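Hand-Held Gripper Trials: Frequently Asked Questions
Ploma Bench Notes, last updated Sep 22, 2026

We get a lot of mail about the gripper comparison, and a good share of it asks the same handful of things, so we've gathered the answers on one page. If yours isn't covered, write to us anyway. We do read everything, even if the reply takes a while in the busy months.

What are you comparing, exactly?

Two sets of finger pads on the same hand-held parallel gripper. The first is the Clirnton pad, a fairly soft rubber with a smooth face. The second is the Rattanakul pad, which is firmer and has fine ribs running across it. Everything else stays put as far as we can manage: same linkage, same camera, same people holding the thing. We started in February with a much longer list of pads and narrowed it down, partly for our own sanity, and we may bring one or two of the others back later on.

How many grasps have you recorded so far?

The log stands at 1,188 attempts. That includes the failed ones, which we keep on purpose, and it leaves out warm-up tries, which we don't log at all. Each pad gets 200 attempts on an object before we write anything up, so if you don't see your favorite object in the tables yet, it's probably still partway through.

Why do you work in a kitchen instead of at a lab bench?

Mostly for the surfaces and the light. A lab bench with a matte mat is kind to a gripper and kind to a camera, and then you carry the same setup to a shiny counter by a window and things get harder in a hurry. Reflections move when you move. There are bottles and racks along the back that you have to reach around or keep clear of. We'd like the numbers to come from a place that looks a bit like where people would use these tools – and, yes, it's also nice to be near the kettle.

What's the hardest object on the list?

Chopsticks, and it isn't close. They're thin, they're light, and they like to roll just as the fingers arrive. The square-ish end is friendlier than the tapered tip because the pads have a flat face to meet. We ask people to line the gripper up along the stick with the fingers open on either side, lower until the pads are level with the wood, and only then squeeze. Coming in at an angle tends to push the stick away across the counter, and then you're chasing it, which is funny the first time and much less so by the end of an afternoon.
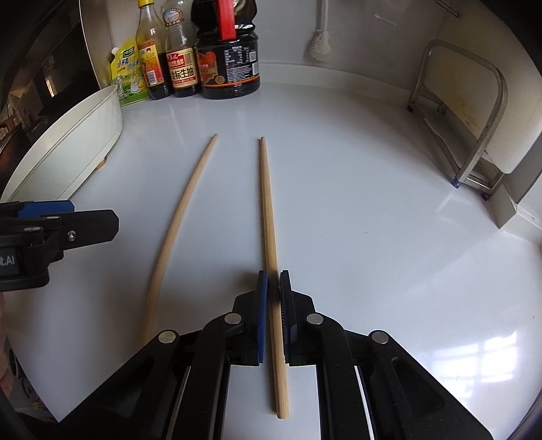 Can two people run trials at the same counter?

They can, and we often do it that way. With 2 grippers out, agree beforehand on who is reaching and who is holding still, and keep the idle one off to the side. The main trouble is mixing up the recordings afterward, so please say the gripper's name out loud at the start of each take. It feels silly but it has rescued us more than once.

Which pad is winning?

On thin objects, the softer Clirnton pad is ahead for now. It gives a little as it closes, which seems to forgive a slightly crooked approach. On jars and bottles the ribbed Rattanakul pad feels more sure of itself, and several of us prefer it for anything with some weight. We wouldn't tell you to go out and buy either one on the strength of this page.

Do the pads wear out?

They pick up dust and kitchen film long before they wear out. We wipe them after every 47 attempts, an odd number that comes from how many rows fit on our old paper log sheet. If a pad starts to feel slick in the middle of a run, wipe it sooner and make a note.

Will the results carry over to a robot arm?

We hope so, and that's the next stage. The plan is to fit both pads to the arm we drive with the Flindodus controller and repeat the chopstick runs first. A person's wrist makes all sorts of tiny corrections without being asked, so we expect the arm to do worse to begin with. The first tables will go up on the results page when they're ready.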